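Pravano: A Two-Armed Kitchen Helper on a Workshop Table
Student project report, second term

1. Why we chose this project

Our group wanted to build something that moves real things. The course allowed us to choose between simulation and hardware, and we chose hardware, although our supervisor warned us that the hardware takes more time. He was right. We named the project Pravano, and the program that controls the two arms is called Dada, which was short to type and stayed.

The work was done at Gostumeo, a shared workshop where members can book a table in the evening. We did not build the arms. What we built is everything in front of them and the software behind them: the table, the arrangement of the objects, the grasp routines and the small planner which decides what arm goes first.

2. The task

The task is to put a plate in a dish rack. For a person this is nothing. For a gripper with two fingers it is difficult, because the plate lies flat and its rim is close to the table. The gripper must come down at the correct angle, close on the rim, lift, turn the plate upright and bring it between the slats. Each of these steps can fail in its own way.

We decided to keep the other kitchen things on the table during all the trials. A table with only one plate would be easier, but then the planner learns nothing about keeping away from the mugs. Only the left arm takes the plate. The right arm must wait in a safe position and not cross the middle. 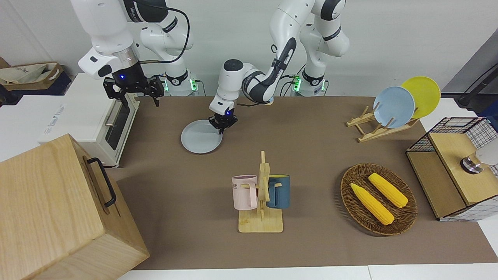
Pellegrini wrote in the comments of our shared draft that a suction cup would have solved the rim problem in one evening, and asked why we did not try it. We discussed this seriously. A suction cup holds a smooth plate well, but we wanted to use the same tool for the mugs and the corn later, so we remained with the fingers. Pellegrini also asked if the rack could be fixed with screws. It could, and perhaps we should have done it earlier.

3. Setting up the table

The first version of the table was a bare white top. The plates slid on it when a finger touched them, so we covered it with a brown mat. After this the plate stayed much better in its place while the gripper was closing.

The position of the rack was changed many times. At the beginning we put it parallel to the table edge, because this looked tidy, but the left wrist had to turn almost to its limit. With the rack turned diagonally the movement is shorter. The mug tree stays in the middle near the front, and the planner treats it as a tall cylinder which must not be entered.

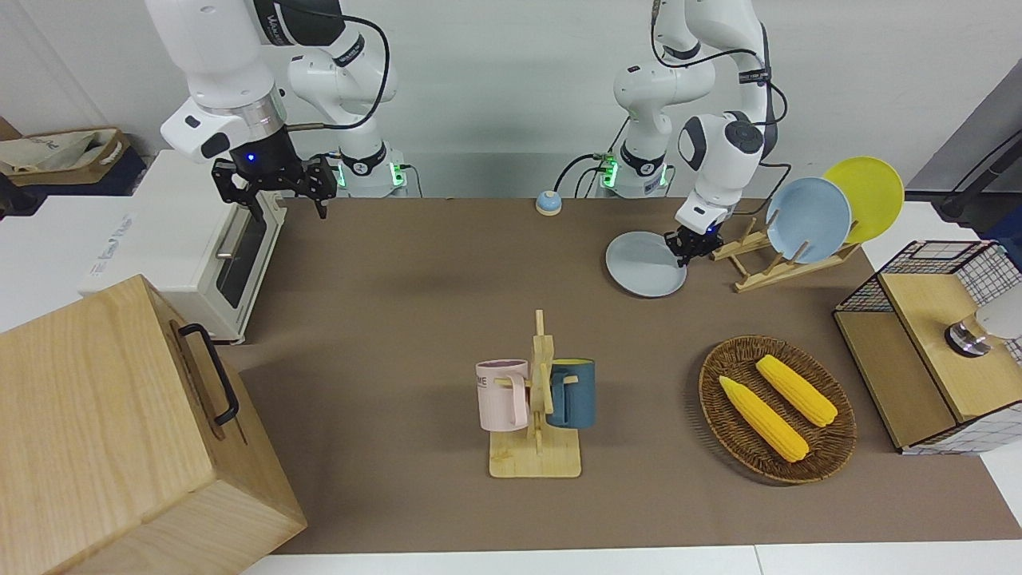

Fig. 2. Left gripper at the rim of the grey plate, with the rack beside it.

4. The grasp routine

Dada divides the movement into 4 stages: approach, close, lift and turn. Between the stages the program stops for a moment and compares the opening of the fingers with the expected value. If the fingers are closed completely, there is nothing between them, and the arm goes back to the approach stage. This check is very simple, but it saved us many useless movements.

The turning stage was the worst for a long time. The plate is held at one side only, so its weight pulls it down and it rotates between the fingers. We tried to close harder, and this helped only a little. What helped more was to move the gripper slower in the first part of the turn and to take the rim a bit deeper.

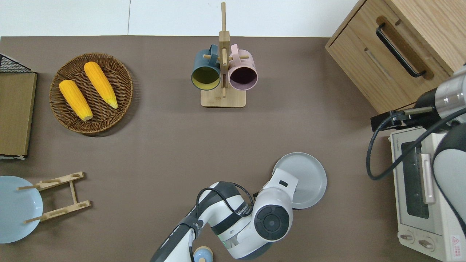
We also had to correct the height. Our first lift value was calculated for the centre of the plate and did not consider that the lower rim hangs down after turning. In the calculation the plate would hit the front slat of the rack. We added the radius of the plate to the lift value and wrote a note in the code, so that the next group does not remove it by mistake.

5. Results

We made 40 trials with the final settings. In 30 of them the plate arrived in the rack and stayed there. The failures were mostly in the turn, and the rest were in the last centimetres before the slot. In 2 trials the plate touched the yellow one already in the rack and we stopped the arm by hand. The mugs were not hit in this series.
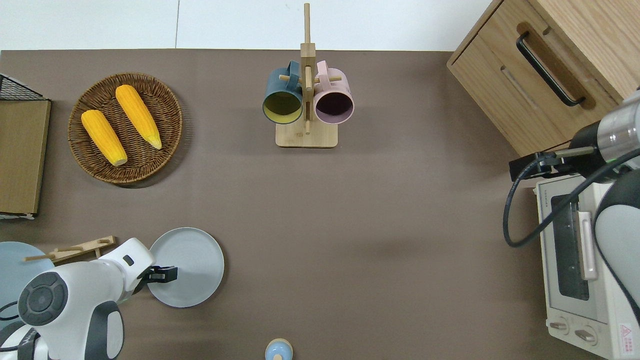
Fig. 4. Gripper at the left edge of the plate, seen from the side of the arms.

6. What remains to do

The planner does not yet use the right arm for anything except waiting. We would like it to open the drawer or the oven door while the left arm is working, but for this the two arms need a common timing, and ours have separate clocks. The finger pads should be changed for softer ones. We have ordered the material in April and it has not arrived.

The code and the table plan are stored in the Gostumeo members' folder under Pravano. The measured positions of the rack are in the file with the grasp settings, and they must be measured again if anybody moves the mat.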